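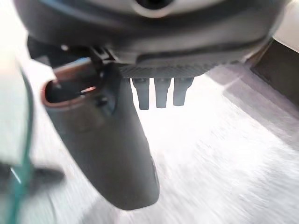

The view from the wrist camera during a trial, with a gripper finger over a pale work surface blurred by motion.

Wrist cameras help robot arms less than claimed, new study of 2,758 trials finds

DROMMONT, June – A camera on a robot's wrist is now close to standard equipment in labs that teach arms to handle objects by showing them recorded examples. A study released this month by Pratell, an independent testing group, asks how much of the reported benefit survives a plain test. The answer is some of it, on certain tasks, and a good deal less once the arm starts moving fast.

The group trained the same control software twice for each of 21 tabletop tasks, once with fixed cameras only and once with a wrist camera added. It then ran 2,758 trials across the two versions, with the starting positions drawn by lot and the scoring done by people who were not told which version they were watching.

The wrist camera version did better on tasks that end in a slow, careful approach, such as setting a peg in a hole or picking up a thin part lying flat. On tasks built around quick sweeps and long reaches, the team found no difference it was willing to defend. On a handful, the added camera made results worse.

"We went in expecting a smaller effect than people advertise, and we still had to lower our guess," said Blandine Ferrand, who led the study. "If you only test slow insertions, you will conclude that everybody needs this camera. A lot of published work only tests slow insertions."

The report spends most of its length on why. The team pulled 1,214 short clips from the wrist camera recordings and had two readers sort them by hand. Many of the clips taken during fast motion were badly smeared, with the table turned into streaks and few edges left to follow. The gripper itself, which travels with the camera, usually stayed much clearer than the things it was supposed to reach.

That last point worries Mathis Huet, who ran the analysis. In a follow-up check, the team covered the work surface with plain white board and removed the target object before replaying the task. In 520 of these runs the software had a wrist view with no target anywhere in it. It often closed the gripper anyway, at close to the usual moment.

"You can read that as the software learning the timing of the recordings and paying little attention to the target," Huet said. "I think that is the likely reading. I can't rule out others, and the report says so."

The study does not show that wrist cameras are a waste of money, and Pratell asks that it not be quoted that way. All trials used one model of arm and one type of camera. A shorter exposure and stronger lighting would probably cut the blur, and the team did not test either one. The tasks were chosen by Pratell staff from a longer list, and a different choice could have moved the result in either direction. The software was also a single design – well known, but no longer the newest.

Bernadette Caron, an engineer at the equipment maker Genar, reviewed a draft at Pratell's request and disagreed with parts of it. Her written comments are printed in full at the back of the report.

"They ran the camera at factory settings, and few careful users would," Caron said. "I accept the missing-target result. I don't accept that it tells you much about a system somebody has taken the time to set up."

Ferrand's reply is that most of the papers the team read don't state their camera settings at all, so there is no way to tell who took the time.

The report makes one request of other labs: publish the results of a run with the target removed next to the usual success rate. The check needs no new hardware. Mehrangiz Dehghan, who designed it, said a system that passes has not been proven sound, but one that fails should not be described as responding to what it sees.

A second round of trials is planned at the Bodin workshop, using a different arm and adjusted exposure. Pratell will post the test plan before any data are collected and will publish the outcome whichever way it goes.

The full report, the scoring sheets and the sorted clips are free to download from the Pratell website. Raw recordings can be had on written request.

Press contact: Darcy Maihi, Pratell, Drommont. Interviews with the study team can be arranged for mornings only.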